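Home | Services | Blog | Contact
Filed under: Small Business Law, Leases, Checklists

My walk-through checklist before you sign a commercial lease (with comments)

I went through the Nullel unit on 12/06/2023 with my clipboard, before my client put a signature on anything. I'm a contracts person, so I get teased for crawling around under sinks, but a lease says "tenant accepts premises as is" and I like to know what "as is" looks like! I've copied my list below with my own comments left in, a bit tidied up.

1. Exits and doors
[x] Both exits open from inside without a key
[x] Exit signs lit
[ ] Back door closes by itself
Comment: The closer on the back door is worn out and the door just hangs there. The draft lease puts "doors and hardware" on the tenant, so I asked for a repair before move-in (in writing, please, a nod from the landlord is no good to anyone later).

2. Fire safety
[x] 2 extinguishers, tags current
[ ] Smoke alarms tested with landlord present
Comment: We ran out of time for the alarms. Going back in June for that.

3. Electrical
[x] Panel labeled
[ ] Panel clear of storage
[x] Outlets near sink are GFCI
Comment: Boxes piled in front of the panel, left over from the Harnora lease. Who moves them? Clause 6 talks about "abandoned property" but never says who pays to haul it off, and I've seen that turn into a real fight over a $200 bill.

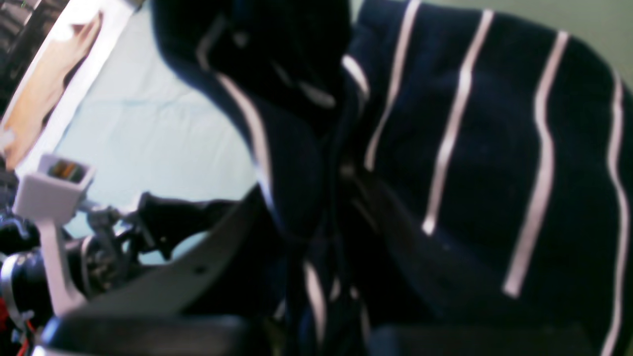
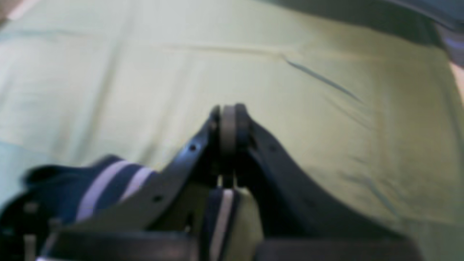
4. Water and heat
[x] Shutoff valve found and turns
[ ] Stain on ceiling tile explained
[x] Heat comes on
Comment: The stain is over the far wall. Landlord says old leak, fixed. Fine, then I want a line in the lease that says the roof is the landlord's job, including whatever happens under it. My draft wording went over the same evening.

5. Floors and walkways
[x] No loose carpet edges
[ ] Front step marked
Comment: Somebody is going to trip on that step. The insurance clause makes my client cover the "entry area" and there's no map showing where the entry area ends, so I asked for a sketch to be attached as an exhibit.

6. Paperwork to match the walk-through
[x] Square footage on page 1 agrees with page 41
[ ] Photos and this list attached to lease
[ ] Both sides initial the list
Comment: Please do the initials! On the Luangrath deal we had a lovely long list and no initials, and we spent weeks arguing over whether the other side had ever seen it.

Still open: back door, alarms, boxes, ceiling tile, step, initials. I've told my client to hold off signing until I hear back on the door and the roof wording. The Grultholm space is next on my list, and I'm bringing a better flashlight.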